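Zinley adds white worktables to its sewing room range

Drandness, 2019-04-27. Zinley has extended its Sokulow range with a white worktable for machine sewing. The top has a smooth finish and straight edges, so tables can be butted end to end or back to back. Load limits and cleaning instructions are printed on the delivery sheet. Orders of 6 or more ship from May. Press contact: Urmas Žukauskas.
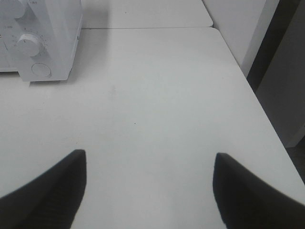 Ruaridh Cairns asked whether the older Yan tables could be joined to the new ones, as his are slightly lower.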